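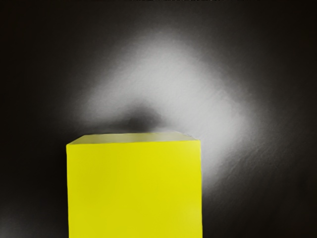
*Lemon yellow on the front, paler and a bit greener along the top.*

# Kirnel Drosura kitchen paint, in yellow

Jan 15, 2020

I've wanted a yellow kitchen since I was small and my gran had one, and I finally got my way in November, so this is my review of the paint after a winter of cooking, steam, and one very bad evening with a pan of beetroot. It's called Drosura, it's made by Kirnel, and it's meant for kitchens and bathrooms. I paid for it myself (twice, as you'll hear).

First, yellow is a pig of a colour to choose. I had little squares of it taped up all over the place for weeks. What looks like a lovely sunny lemon at breakfast can be the colour of mustard by teatime, and if you get it wrong in the other direction the whole room goes green and everybody looks poorly. My kitchen has one window, facing a brick wall, so I get a flat sort of light most of the day and then I'm living under the ceiling bulb from about four o'clock in winter. I'd say buy the tester pot before you buy anything else. Paint a bit of lining paper, move it round the room, and stick it in a corner too, as two yellow walls meeting each other will bounce about and look much stronger than one on its own.

The tester pot is a decent size and comes with a tiny brush in the lid like a nail varnish. I loved that! The brush was rubbish but I loved it.

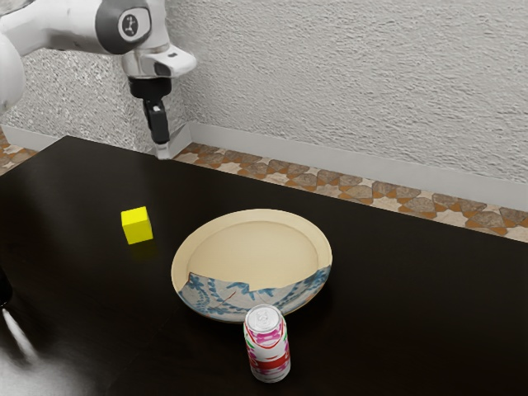
On to the painting. The tin says to stir for a good few minutes and it does mean it. The yellow sits at the bottom in a thick layer and the stuff on top is nearly white, so if you just pop the lid off and dip in you'll think they've sold you the wrong tin. I used an old wooden spoon and scraped right round the edges until it was all one colour.

It's thinner than I'm used to. The last room I did was in Říha, the one in the tall tins, and that goes on like yoghurt. Drosura is more like single cream. It doesn't drag on your arm, which was nice, but it spits off the roller if you go at it too fast, and I had freckles up to my elbows by lunchtime. I was using an Otov roller with the short pile sleeve (a present from my sister, who knows me well) and once I'd slowed down it behaved itself. With a brush it's lovely. Cutting in along the ceiling was the nicest bit of the whole job, and I normally hate cutting in.

Now for the moan. The tin says two coats. Two! Over white, on a wall that's already smooth and clean, perhaps. Over the pale blue I had before, two coats gave me something like a pond. I rang Jabari Mwaipopo, who did my mum's hallway and has put up with a lot of my phone calls over the years, and he said yellow never covers well and I should have put a white undercoat on first. Well, I know that now. I ended up doing four coats on the blue wall, and that's why I had to go back to the shop for another tin, and of course the shop had sold out and I had to wait for the next delivery with half a kitchen done.

So if you're going over any sort of colour, put the undercoat on. It's cheaper than more Drosura and you'll be finished days earlier. 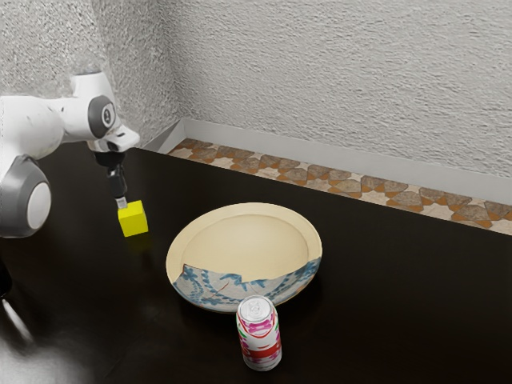 Drying is slower than it says as well. It was touch dry quickly enough, but I left it some five hours between coats, and the one time I got impatient I pulled a strip off with the roller and had to sand it back. My house is on the cold side, mind you, and I had the window open for the smell. There isn't much smell, to be fair. A bit like a new shower curtain, and gone by the next morning.

What about the finish? They call it soft matt. I'd say it's matt if you look straight at it, with a slight shine if you look along the wall with the light on. It hides my wonky plaster better than I deserve. You do get patches if you touch up afterwards, though. I dabbed over a scuff by the back door with what was left in the tin, same paint, same brush, and I can still find it every time. Other people can't, or they're being kind.

And the wiping, which was my whole reason for buying proper kitchen paint. It's good! Tomato sauce came off with a damp cloth, even when I'd left it overnight. Bacon fat behind the cooker needed a drop of washing-up liquid and a bit of patience. Beetroot left a faint pink shadow that I've moved the bread bin in front of. I haven't rubbed through to the layer underneath anywhere, and I'm not a gentle cleaner. The wall behind the kettle gets steamed several times a day and there's no bubbling or peeling there so far.

As for the colour, it's happy. It wobbles between lemon and lime depending on the time of day, more than I thought it would, and on a grey afternoon it's a good deal greener than the chart in the shop. I've grown fond of that. My sister hasn't.

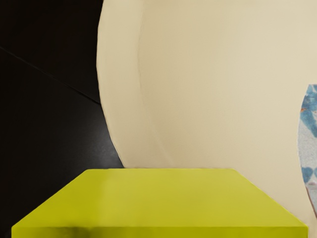

*Lime yellow across the top, more olive along the front.*

Would I buy it again? Yes, for the kitchen, with an undercoat and a slower roller. For a bedroom I'd save my money and go back to Říha, as you're paying extra for wipeability and I don't tend to fry things in bed. Four stars from me. The fifth went on that second tin.

I've got the utility room to do next and I'm looking at their green, so if anyone's tried it over old gloss, please tell me how you got on.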